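Short film on Lurkimbridge water pump receives regional jury award
June 2018
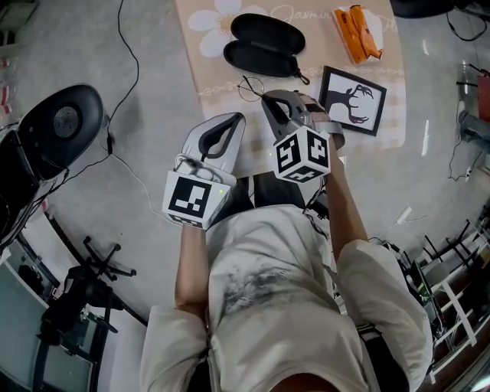
It is a pleasure to report that "The Pump at Lurkimbridge", the short documentary by Fengying Peng, has received the jury award for nonfiction at the Gakel Film Days. The film runs for 27 minutes and was selected from the regional program, which this year included 9 titles from first-time directors.

Readers who have followed this blog will recall that the film concerns a retired school bus mechanic, Ívar Lauritsen, and the hand-built pump he installed to bring water uphill to the allotment gardens at Lurkimbridge. Mr. Lauritsen worked largely from discarded parts - washing machine drums, a garden gate hinge, lengths of old hose - and kept a written record of every change he made. Ms. Peng draws on that notebook throughout, and several of its entries are read aloud over footage of the gardens in winter.

In its statement, the jury commended the film for its patience and for the attention it gives to repair work. The second section, in which the pump fails twice during a cold week in February, was mentioned in particular. I attended the screening and can confirm that this section held the audience completely. The sound in the hall was less satisfactory, and some of the dialogue in the opening minutes was difficult to follow.

The award carries a modest grant, which Ms. Peng intends to put toward subtitles in five languages. A distribution agreement with Palon is under discussion, although no terms have been announced. Mr. Lauritsen was present at the ceremony and spoke briefly. He thanked his neighbors and asked that anyone holding a spare brass check valve speak to him afterward.

A further public screening will take place at the Cui community hall, with doors opening at 7:30 p.m. Admission is free, but seating is limited and places should be reserved through the hall office. Ms. Peng will answer questions after the film. Residents of Lurkimbridge who appear in the gardens footage have been sent separate invitations.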